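Gripper firm says fingers can be swapped in minutes, but the upkeep sheet tells a longer story

Friday, March 10, 2023

Trinier, which sells hand-held grippers and the arm-mounted version that goes with them, has put out a new care guide for the black two-finger tool it launched in October. The company says the guide will cut the time its customers lose to worn fingers and loose mounts. Some of them may want to read it twice before agreeing.

Cups and a wire basket are part of the handling check in the guide.
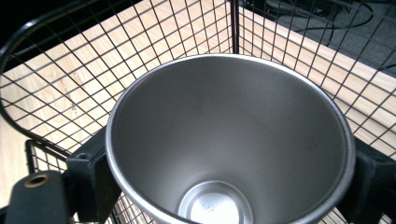
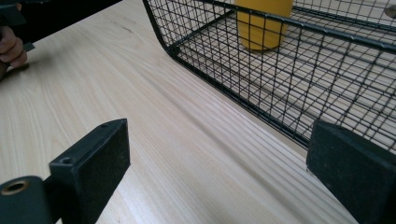
The main claim is that a pair of fingers can be changed at the bench with one driver, in up to 20 minutes, by someone who has never done it before. That figure covers taking the old pair off and putting the new pair on. It leaves out cleaning, setting the gap and the handling check, and the guide asks for all of them every time. A reader who adds up the steps is left to guess at the real total. Trinier was asked for one and did not give it.

The fingers are meant to be inspected after every 512 grips. The tool has no counter. Users are told to keep a tally "by whatever method suits the site", a phrase that will raise a tired smile in any workshop where three people share one gripper over two shifts. A counter is promised for a later model, with no month attached.

Inspection itself is simple enough. The two facing sides are wiped with a dry cloth and looked at under a lamp for shiny patches, and each finger is pushed sideways by hand to feel for play. If one moves, its screws are taken out, cleaned and put back. The guide warns against simply giving them another quarter turn, which is what most people will do. It gives no tightening figure, and says only "firm". Murkik, a repair shop that looks after grippers from several makers, said in a note to its own customers last month that overtightening was the fault it saw most often on tools of this sort, and that "firm" was no help to anyone.

After that comes the gap. The fingers are opened fully, closed, and opened again, and the reading at each end is compared with the one written down when the tool was new. Buyers who never wrote one down are told to use the figure on the packing slip. Packing slips, as a rule, go in the bin.

The handling check comes last. The user picks up a cup, moves it over a wire basket, sets it down and lets go, then does the same with cups of another material. The guide asks for no slip and no scrape. It does not say how heavy the cups should be or how smooth, and the result is a tick in a box. Two sites could follow it to the letter and pass tools in quite different states. Trinier says the check is "a sense test, not a measurement", and that customers who need a measurement can send the gripper in.

Sending it in costs money. The yearly service plan is priced at £225 per tool, with collection on top, and covers one pair of fingers. The arm-mounted cell that works with the same fingers starts at £3475 and has a plan of its own, with prices on request. Anyone running both will pay for two plans even though the wearing parts are the same.

Tse, a small packing firm that has used the hand-held tool since the launch, said it had no complaint about the grip and had stopped following the guide's cleaning step in full. Its staff wipe the fingers at the end of the day and change them when things start to drop. The firm said it had noticed no difference so far, though it had been keeping no records either.

The rival maker Visach prints a tightening figure on the side of its box and sells its fingers singly. Trinier sells them only in pairs, saying that a new finger working against an old one gives an uneven hold. That may well be right, but the guide offers no test results to back it up.

The guide is free to download for registered owners. A printed copy comes with new tools from this month, and Trinier says a second edition will follow once customers have sent in their comments.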